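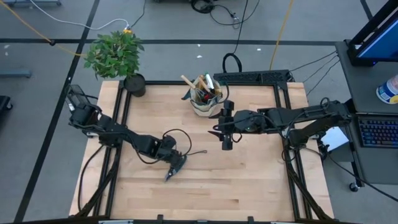
Kylie Goodwin asked us why cooks keep their spoons standing up in a pot when there is a perfectly good drawer. Her class in Destville had been talking about how kitchens are set up, and they could not agree. Some of them thought it was only for looks.

A pot for kitchen tools is called a utensil holder. A utensil is any tool you use for cooking or eating. Spoons, whisks, spatulas and ladles are all utensils. Most holders are shaped like a cylinder, the same shape as a soup can.

Why stand them up?

Long tools don't always fit in a drawer. A big stirring spoon can be 30 centimeters from end to end, and many drawers are too shallow or too crowded for it. If the handle tips up, the drawer jams. In a holder, the tool takes up very little room, and you can see the part you need before you pull it out.

The handle usually goes in first. The bowl of the spoon or the wires of the whisk stay at the top, where air can reach them. Some people put tools in the other way, with the handles up. They say it keeps hands off the part that touches food. Both ways are common.

What is a whisk for?

A whisk is a handle with loops of wire at the end. When you beat eggs with a fork, only a few prongs move through the egg. A whisk has more wires, and each one drags a little air in behind it. The air makes bubbles, and the bubbles make the egg light and foamy. Cream works the same way.

Why are some spoons wooden?

Heat moves slowly through wood. Water boils at 100 degrees Celsius, and a metal spoon left in boiling soup soon gets too hot to hold. A wooden spoon stays cooler at the handle end. Wood is also gentle on pans that scratch easily.

Wood does soak up some water. Wash a wooden spoon by hand and let it dry all the way before it goes back in the holder.

What about a wooden tabletop?

Some tabletops are made from many strips of wood glued side by side. This is called butcher block. Wood swells a little when the air is damp and shrinks when it is dry. One wide board may bend as this happens. Narrow strips glued together stay flatter.

Things that don't cook

Pens and markers often end up in the utensil holder too. A marker is handy for writing the day on a box of leftovers. Keep the cap on tight, and if you can, give it a cup of its own so ink stays away from the spoons.

Try this at home

Ask a grown-up if you can empty the utensil holder onto a clean towel. Sort the tools into ones for stirring, ones for lifting and ones for beating. Wipe the bottom of the holder, where crumbs collect. Then put the tallest tools in the back and the short ones in front.

Words to know

Utensil: a tool for cooking or eating.
Cylinder: a shape with round ends and straight sides.
Butcher block: strips of wood glued together to make a thick, flat top.

Written by Chalerm Wongsuwan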